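The Bird Is the Hard Part

My job, on the days when I am allowed to do it, is to teach an arm to pick things up off a table that does not exist. The arm does not exist either. The electric bill does.

We make examples. A learning system wants them the way a toddler wants crackers, and when it has had 346 it would like another 346, preferably a little different. So we shuffle the props, run the arm, save the attempt, and shuffle again. At Fellano, where I spent two years before coming to Landry, we did this with gray blocks on a gray table. The system got wonderful at gray blocks. Then somebody put a coffee mug in front of it and it behaved like a man who has been handed someone else's baby.

I argued for clutter after that, and I got clutter. I got a lamp, a plate, a blue lid and a small brown bird. Kirsten Lachance, who builds our rooms, believes that any table worth learning from should look as if a family left it in the middle of an argument. She is right, and I have told her so only once.
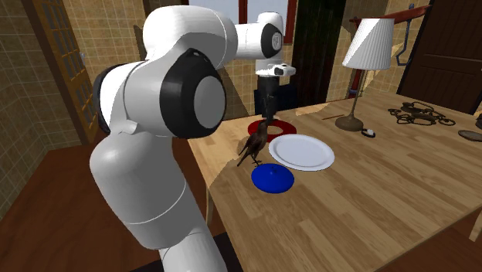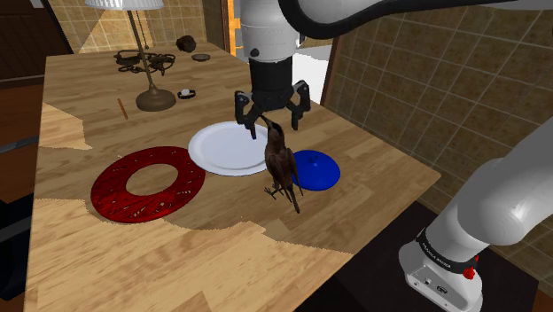
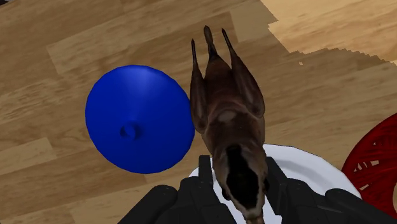

Brown bird, white plate, blue lid: one session on the Brirnent set, simulated.

My complaint is with the counting. Our last batch came to 701 attempts, and the number went straight onto a slide, where it looked terrific. What the slide left out is that a great many of those attempts were the same attempt wearing a different hat. Move the plate an inch and you have a new file. Whether you have a new lesson is another matter, and the software (ours is called Dinik, and it is very proud of its progress bar) has no opinion on it.

I spent most of April going through one folder by hand. I kept 48. People took this badly. You would think I had thrown out food. But those 48 each had something in them I would want a beginner to see — an awkward approach, a body with legs and a tail where a block would have had a nice flat side, a neighbor sitting too close to the thing you were after.

The usual answer is that simulated examples are cheap, so why be picky? I hear this mostly from people who have never had to watch them. Cheap to make is fine. Somebody still has to decide what belongs in the pile, and so far that has been me, with a sandwich.

I would take a smaller pile and a stranger table. Kirsten has asked what I want on the next one, and I have sent her a list that starts with a colander.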